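Search this site Search Go

Orgate Shared Kitchen: Progress Report to the Clavance Fund, November

6 min read

Prepared by Blair Cowie, kitchen coordinator, Zidside 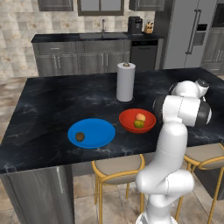
Where the money went

Your grant was meant to get the old cannery kitchen at Zidside open to small food makers by the fall. It is open. It opened later than I told you it would in the spring report, and I would like to withdraw the phrase "comfortably ahead of schedule," which I wrote before meeting the grease trap.

The grease trap took up most of the summer. The drawings we got with the lease showed it under the back hallway. It was under the loading area, beneath a slab that somebody had poured with real conviction. Kiiskinen, our plumbing contractor, found it on the second attempt and charged us for both. The extra came out of the contingency line, as we agreed by phone, and the invoices are in the folder I sent with the budget sheet.

The walk-in cooler is in and passed inspection. So did the hood, after the inspector asked for the access panel to be moved to a spot where a person could reach it. I had no argument to offer.

Who is cooking

Since opening we have booked 268 kitchen shifts. A shift is four hours, and cleaning up counts as part of it, a point that now appears in the member agreement in bold type. Mornings belong to the bakers, who arrive at 4 a.m. and regard everyone else as lazy. Afternoons are mostly sauces, pickles and one very patient maker of caramels. Evenings are slow. I had forecast that evenings would be our busiest time, on the theory that people with day jobs would want them. People with day jobs have told me they want to go home.

Two of our members have moved out to places of their own, which was the point of the whole thing and which has also left holes in the calendar. One has taken over a lunch counter in town. The other is sharing a space with a butcher and seems happy. Both still come back to use the big mixer, at the visitor rate, and both have mentioned the visitor rate to me.

Classes

We promised you a food safety course and a course on pricing. The food safety course has filled every time, since you can't get a permit without it. The pricing course has been harder to sell. It asks people to work out what a jar of jam costs them, and a good many would prefer not to know. Those who finished it nearly all raised their prices. One person stopped making jam, and I have counted that as a success, though she may see it differently.

We have dropped the evening talk on label design. The speaker was good but the room was cold, and everyone left at the break with the cookies.

What has not gone well

The booking system. We picked the cheap one. It sends reminders for shifts that have been canceled and keeps quiet about the ones that haven't. For now there is also a paper calendar by the door, and the paper calendar is winning. I have priced a better system and will bring you a number in the next report, from savings elsewhere if I can find any.

Dry storage is short. We built for shelves of flour and nobody thought about empty jars, which take up exactly as much room as full ones. Three members are renting space in a garage down the street, and I would rather that rent came to us. There is a closet on the ground floor that would do if the landlord took back his filing cabinets. He has agreed to this in principle since August.

Noise has been a small problem. The neighbors don't mind the bakers. They mind the bakers' radio.

Money

Shift fees now cover the gas, water and electric bills, with a little over for supplies. They don't cover my wages, and won't next year either unless the evenings pick up. We are trying a lower evening rate through the winter. The deposit on the second oven has been paid and delivery is promised for early in the new year, a promise I pass along without comment.

Before the next report

Move the jars. Replace the booking system. Fill the holes in the afternoon calendar, starting with the over 2 dozen people on the inquiry list, some of whom I suspect have forgotten they inquired. I'll also send the revised budget with the plumbing on a line by itself, so that it can be looked at from all sides.

Comments

pickle_dee: The paper calendar is fine. Please don't replace the paper calendar.

Marnie: Is the lower evening rate for current members too or only new ones? Couldn't find it on the rates page.

Blair Cowie: Everyone, starting with next month's bookings. I'll fix the page.

earlyshift: We turned the radio down.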